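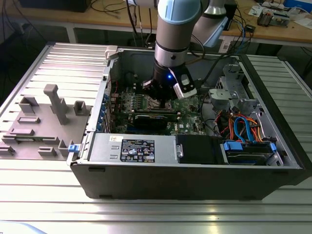 According to Ese Usman, the Rurkis project began as an argument over whether a robot arm could be taught to work inside a computer case without hitting the sides. The argument went on for most of a semester. The project has gone on longer.

Rurkis is a student robotics project and yearly competition run out of Quintana College, in which teams program an arm to do small hardware jobs inside a desktop computer. Parts in, parts out, latches, levers. Name is also used for the club that looks after the bench and for the bench itself. Often confused with Betska, the college's older line-following contest, which has separate rules and a different room.

Contents
History
Bench
Tasks and scoring
Software
Reception
See also

History

Started in January as a half-credit lab option. First version had no computer at all, just pegs and a board with holes. Students got bored of it. A discarded desktop tower was brought in before spring break and the pegs were never used again.

The club was set up the next fall, when the lab option filled and there was still a waiting list. Funding came from the student activities office, 600 dollars in the first year, nearly all of it spent on used computers and replacement cables. The first open competition had nine teams. Two of them dropped out in the practice round, one after a bent socket, the other over a scheduling clash with Betska.

Later seasons moved to a shared bench with booked slots. Before that teams had to tear down their own setup at the end of the night, and a good part of the next session was lost to putting it back.

Bench

The arm works over a table of slotted aluminum. The computer tower is laid on its side with the side panel off, so the motherboard faces up. Next to it is a gray 3D-printed fixture plate with posts and holders. Plate files are kept in the club folder and get reprinted when somebody cracks one. Fixture positions may not be changed during a season (see Tasks and scoring).

The case is a harder target than it looks on paper. Power and data cables run between the drives and the board, and the drive cage takes up room on one side. Teams plan their way in from above. Coming in low from the side is allowed but is rarely tried. 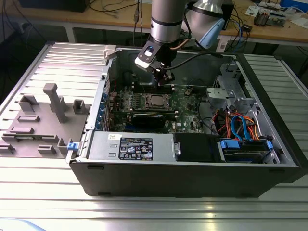
Reach is the easy part and teams waste weeks on it, one former entrant wrote in the club newsletter, adding that the real trouble starts in the last half inch, when the fingers are down among the parts and the arm has to stop pushing. The newsletter ran three replies disagreeing.

Tasks and scoring

Tasks are drawn from a list given out at the start of the season. The list changes. Usual ones:

Touch and hold. Fingers brought to a marked point near the processor socket and kept there.
Lever. Open and close the socket's retention lever. Most skipped task, also worth the most.
Memory. Release the latch, lift the module, set it in a holder.
Cable. Unplug a data cable and move it clear of the board.
Drive. Squeeze the drive latches and slide the drive part way out.

Each run is timed. Points come off for touching the board outside the task area, for dropped parts, and for any stop called by the referee. Ties go to the team with fewer stops. A perfect season would be 3,000 points, which no team has reached. The record is 2,167, set by Jomby, a team of second-year students who entered the lever task every single round and got booed a little for it.

Restarts are free in the practice round only. This rule has been rewritten a few times and the wording is still argued over.

Software

Teams write their own code on top of a small starter package. The package handles moving the arm, opening and closing the fingers, and saving logs. Everything else is up to the team. Some script every move by hand. Others record a person guiding the arm and build on those recordings, an approach that got more common after Jomby published its notes.

Logs are public once the season closes. Before that they are sealed, after an incident in wich one team's grasp settings turned up in another team's code with the comments still in.

Reception

Well liked by students, going by course feedback. Complaints mostly about bench time. The evening slots fill first and the 7 a.m. slot is nearly always open. Faculty have questioned the use of old machines, on the grounds that newer cases are laid out differantly and the skills may not carry over. The club's answer was that old machines are cheap.

A second bench has been proposed. No decision so far.
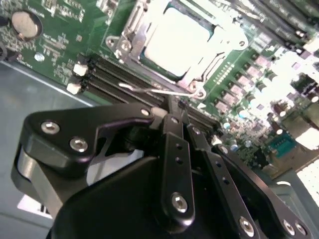 Gripper over the motherboard, with the processor socket and memory slots beyond the fingers.

See also

Betska
Jomby (team)
Quintana College student clubs
Robot arm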